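Setell Learning Center Opens Shape and Block Room to Local Families

Jan 23, 2019

The Setell Learning Center has opened a new room for early shape play, giving families with young children a place to sort, stack and match small blocks at their own pace. The room occupies the former periodicals area on the ground floor and is open to the public during regular center hours. No membership is required, and there is no charge for admission.

The project was approved by the center's board last year and was carried out under the direction of Xiuying Xie, head of children's programs. It replaces a rolling cart of donated puzzles that had been shared among three branches and was often missing pieces by the time it reached the last of them.

"Parents asked us for something their children could come back to," Xie said at the opening. "The cart was gone for weeks at a time. A child who had been working on the stars and the hearts would return and find a box of train tracks."

The new sets are made up of plain geometric solids and a few familiar figures, among them cylinders, cubes, triangular prisms, hearts and five-pointed stars. Each is a single solid color. The same shape may appear in more than one color within a set, so that a child can group the pieces by form on one visit and by color on the next. Staff chose small sizes that suit a child's hand, and the sets are intended for ages 3 and up. Children younger than that are welcome in the room but will be directed to the soft play corner, where larger foam pieces are kept.

Each set is used on a flat maple board made of glued strips. The boards were designed by Wyn Craddock, a woodworker who has taught evening classes at the center for nine years. Craddock said the darker bands that run across the pale wood were included on purpose, and that children who tried the first boards soon began lining up their pieces along them.

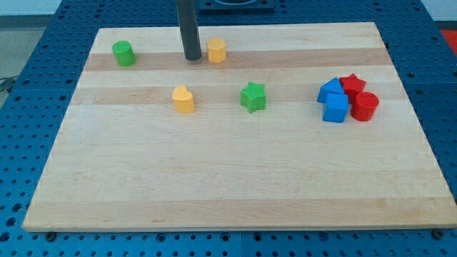
Craddock made the boards in the center's own workshop, with help from students in the intermediate class. The wood was left plain, without lettering, numbers or printed outlines. Earlier versions had shallow cutouts for each shape, but these were dropped after a trial in the fall. Children placed every piece once and then considered the activity finished. With a flat surface, they tended to stay longer and to invent arrangements of their own.

The center purchased materials and shelving with a grant of $1,239 from the Aretti Fund, a local family foundation that supports reading and early learning. Eirlys Morgan, who represented the fund at the opening, said the trustees had been persuaded by the modest scale of the request and by the fact that the pieces could be replaced one at a time.

"A lost star does not mean a lost set," Morgan said. "The center can make another one and have it on the shelf the same week."

Replacement blocks will be produced on the 3D printer in the second-floor media room. Etornam Yakubu, who manages that room, has prepared files for every shape in the collection and will keep a small stock of each in green, yellow, blue and red. Yakubu noted that printed pieces may show fine lines on their surfaces. Any block found to be chipped or cracked should be handed to the front desk and should not be put back on the shelf.

Visitors are asked to observe a short list of rules. Food and drink are to be left outside the room. Sets should be used one at a time and returned to the shelf before another is taken down. Boards are to remain on the tables. Children must be accompanied by an adult at all times, and one adult may supervise no more than four children. Blocks are wiped down by staff at the end of each day, and the boards are cleaned with a damp cloth only.

A guided session for children and caregivers will be held twice a month, led by Peadar Mac Suibhne, a retired kindergarten teacher. Each session lasts 45 minutes and covers naming shapes, comparing faces and edges, and building from a picture card. Mac Suibhne will also offer a separate hour for child care providers who wish to use similar materials in their own settings. Space at both is limited, and registration is required at the children's desk.

Teachers may reserve the room for class visits in the morning. Requests should be submitted at least two weeks in advance and should state the number of children, their ages and any access needs. The room has step-free entry from the James Street side of the building, and two of the tables can be lowered for wheelchair users.

Sets are not available for home borrowing at this time. Xie said the center will review that policy in the summer, once staff have a clearer sense of how often pieces need to be replaced. Families who would like to comment on the room or suggest further shapes may leave a card in the box beside the door or write to the children's programs office.

The periodicals formerly kept in the space have been moved to the reading area on the second floor, next to the local history shelves. Back issues remain available on request.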